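Keeping White Cotton White: A Term Project on Hard Water and Home Laundry
Thomas Marchetti, Textiles and Home Science, second-year project

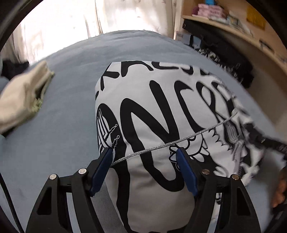 Why I picked this subject

My grandmother moved to Burberg when I was nine, and for years she complained that her pillowcases had never looked right since. She blamed the machine, then the soap, then (for one whole winter) the neighbor's chimney. When our teacher, Mr. Kuusisto, asked us to choose a household problem and look into it properly, I already had mine. Burberg has very hard water, and I wanted to know whether that could turn white cotton gray and what a family could do about it without spending much money.

What hard water does

Hard water carries dissolved calcium and magnesium, picked up as it passes through rock such as limestone. When ordinary soap meets these minerals, part of it forms a sticky scum that settles into the cloth and doesn't rinse out well. Modern detergents cope much better than old-fashioned soap, but they still lose some of their strength, and a person who measures for soft water ends up with too little cleaning power. The loose dirt then drifts back onto the fabric. I had always pictured graying as dirt that never left, so it was a surprise to learn that some of it leaves and comes back!

How I did the test

I cut 12 squares from one old cotton sheet that my aunt was ready to give up, and sewed a colored thread into the corner of each so I could tell them apart. They went into the family wash in three groups. The first group had the normal dose of detergent, the second had the larger dose printed on the box for hard water, and the third had the normal dose plus a spoonful of washing soda. Every group was washed 18 times, always at the warm setting, and dried indoors on the rack in our back hallway.

I began in February and finished later than planned. The machine broke down for a while, and my brother once put a red sock in with the second group, so I had to cut new squares and start that group over.

Results

I have no instrument for measuring whiteness, so I laid the squares on black card by the window and asked five people to put the groups in order without telling them which was which. Four of them placed the hard-water dose first. The washing soda group came close behind, and my mother preferred it – she said it had a cleaner look near the hem. Everyone put the normal dose last. The difference was smaller than I had hoped for, and on a cloudy afternoon I could hardly see it myself.

The washing soda squares did feel stiffer, which matters more for a shirt than for a dish towel.

What I would change

Mr. Kuusisto pointed out that I never washed a group in soft water, and he is right. My cousin in Hakala has soft water and would have done it for me if I had asked in time. I would also like to try line drying outside, as I only had the rack to work with. My grandmother has switched to the larger dose and says her pillowcases are improving, though she still has her doubts about the chimney.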